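Drive caddy

A drive caddy, also called a drive tray or drive carrier, is a removable holder that allows a hard drive to be fitted into a computer or server and taken out again without reaching into the cabling.

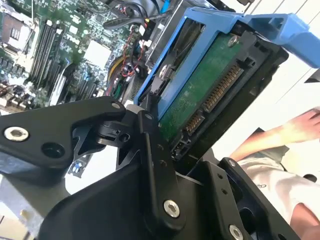

Caddies are most common in servers and storage units, where drives are replaced more often than any other part. The drive is fastened to the caddy with small screws, and the two are then handled as one piece. A handle or lever at the front helps the user draw the caddy out of its bay.

Construction

Most caddies are made of molded plastic, sheet metal, or both. The sides run along guides in the drive bay, while the rear is left open so that the connectors on the drive can meet those inside the machine. The circuit board on the underside of the drive is usually left uncovered, and for this reason drives are held by the edges of the caddy.

Many makers use color to mark the parts that a user may touch or release. Blue is a frequent choice for handles and latches, although its meaning differs from one maker to another. Trays made for one range of machines seldom fit those of another — even when the drives inside them are the same size.

Use in teaching and repair

Changing a drive is often among the first tasks given to trainee technicians. At the Cliltthorpe training workshop, the exercise has 11 steps, beginning with shutting down the machine and ending with a check that the new drive is recognized. Trainees are allowed 10 minutes. The workshop keeps a stock of 40 caddies, most of them of the Flendora pattern, and replaces the screws whenever the heads show wear.

Storage

Spare caddies are commonly kept with their screws in place. The Avine equipment archive holds 300 examples, sorted by drive size and then by the shape of the handle. Its earliest trays, from the Shokri series, have no latch and were held in the bay by a single screw.

See also

Drive bay
Hot swapping
Server chassis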